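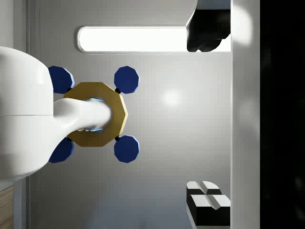 2 min read

Jan 28, 2023

I meant to write last night, but Guilan Cao called right as I was sitting down with my tea, and you know how that goes (an hour and a half, and the tea stone cold). She wanted to hear all about the trip out to Derkotcombe, so I told her, and then I was too sleepy to tell it again to a notebook. So I'm putting it down this morning while it's still fresh.

We left late. Hongmei Tian had promised to be at my door by eight and came at twenty to nine with a bag of warm sesame buns in her lap, so of course I forgave her. It's 75 miles each way and we talked through nearly all of them, mostly about her mother's knee and whether she should sell the piano. I think she should keep it. She doesn't play much anymore, but she dusts it so lovingly!

The orchard looked very bare. Last October we could hardly see the house for leaves, and now you can look clear down the slope to the creek. Old Mr. Chin came out in his slippers to say hello and gave us a jar of his quince jelly, and then went back for a second jar. He turned 70 this winter and says he plans to prune every tree himself again, ladder and all. I worried out loud and he patted my arm.

Lunch was soup at the Galteo, by the window. It came to more than I remembered, but the bread is still the bread, and Hongmei had two helpings of the rice pudding and said I was not to write that down.

Home by dark. My feet hurt and my coat smells like woodsmoke and I slept better than I have in weeks. I want to go back when the blossoms are out, and this time bring Guilan, if she can get the days off. I should call her tonight before supper, with the tea already finished.

Need: stamps, lamp oil, something to put the jelly on.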